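Hernley Catering Supplies – Customer Help
Ticket 1000-34
Subject: Two-tier bottle rack rocking, and trays for the snack counter
Opened by: Lucie Lemieux
Date: 09/08/2018
Status: Open, waiting on customer

Hello all, and thank you for picking up so quickly last time. I'm writing about the Skallus clear two-tier rack we had from you in April. It has been lovely to have, and people do seem to go for the drinks more when they can see them, but it has started to rock whenever somebody takes a bottle off the top row. It's only a small movement, and nothing has fallen, but I find myself holding my breath every lunchtime!

I have tried wiping the feet and the table underneath, and I turned the rack round to face the other way. It rocked just the same. My colleague wondered if it was the weight of the bottles, so we left the top row empty for a morning and it was a little better, though I wouldn't say cured. 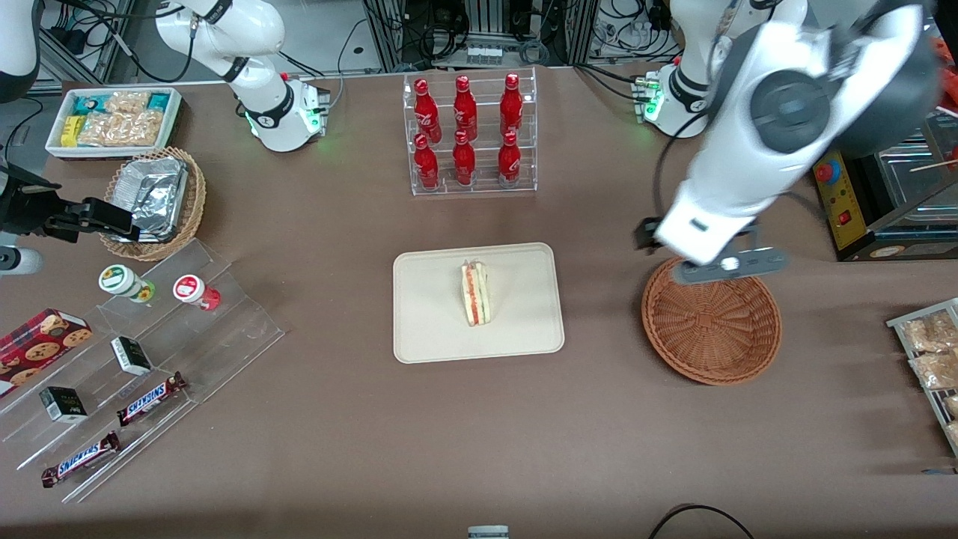 We keep the Coca-Cola on it in two rows of three and don't ask it to hold anything else. The stepped stand for the little boxes and tubs is perfectly steady, so I don't believe the table is to blame. While I'm here, could you also tell me if the beige tray with the rounded corners comes in a longer size? We use it for sandwiches and it does very nicely for one or two, but the lunch rush wants more room.

Kind regards,
Lucie

Reply from Dương, Hernley support

Hello Lucie, thank you for such a clear account. On the Skallus rack the usual culprit is the back left foot – the pad creeps inwards and that corner ends up a touch low. Would you empty the rack, turn it upside down on a tea towel and press each pad firmly outwards? If one comes away in your hand, don't glue it, as I can post you a set of 8 free of charge. The longer tray is in the Uter range and I'll send you the sizes separately.

Update from Lucie

You were right about the pad, it came off as soon as I touched it. I've put a folded bit of card under that corner for now and it's much calmer. Yes please to the new set, same address as before. No rush on the tray sizes.

Pads requested from stores. Ticket left open until Lucie confirms they fit.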